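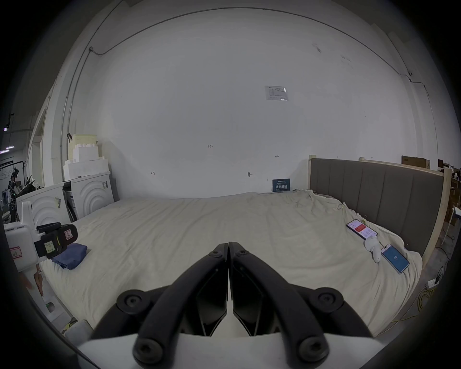 Warum taucht meine Buchung im Kalender doppelt auf, obwohl ich sie nur einmal eingetragen habe?

Meistens läuft der Abgleich über zwei Wege gleichzeitig, einmal über den Vidal-Import und einmal über den alten Kalenderlink.

Ticket 416, Ferienwohnung Altthorpe, Status: in Arbeit

Hallo zusammen, ich schreib hier mal alles rein, was ich bis jetzt probiert habe, dann muss Mariama nicht wieder bei null anfangen :-) Angefangen hat es im Mai, da stand die Buchung 166 plötzlich zweimal drin, einmal mit Anreise 15 Uhr und einmal mit 16 Uhr. Hab die zweite gelöscht, zehn Minuten später war sie wieder da!

Also erst mal den Cache geleert (nichts), dann abgemeldet und wieder angemeldet (auch nichts). Danach hab ich in den Einstellungen die Zeitzone umgestellt, und da kam dann Fehler 500 und der ganze Kalender war weiß. Nach dem Neuladen ging es wieder, die doppelte Buchung war natürlich immer noch da.

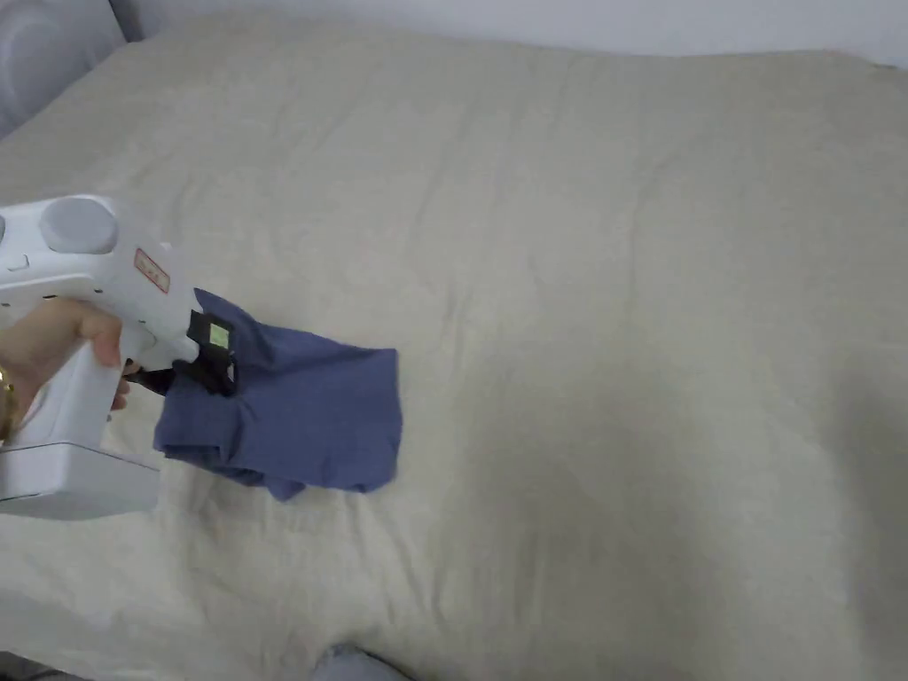

Mariama Laryea meinte dann, ich soll den alten Link unter Nesitau komplett rausnehmen und nur den Import laufen lassen. Gemacht, und seitdem ist die 166 nur noch einmal drin, juhu. Die Wohnung in Bustitdale zeigt den Fehler aber weiterhin, da finde ich den alten Link gar nicht in der Liste. Kann das sein, dass der dort noch unter dem Konto von Elikem Wumbei hängt?

Was ich noch nicht angefasst habe: das Intervall vom Abgleich. Steht bei beiden Wohnungen auf zehn Minuten, lasse ich so, bis sich jemand meldet. Das Protokoll vom letzten Abgleich hab ich gespeichert, das schicke ich euch gern per Mail.

Viele Grüße und danke schon mal!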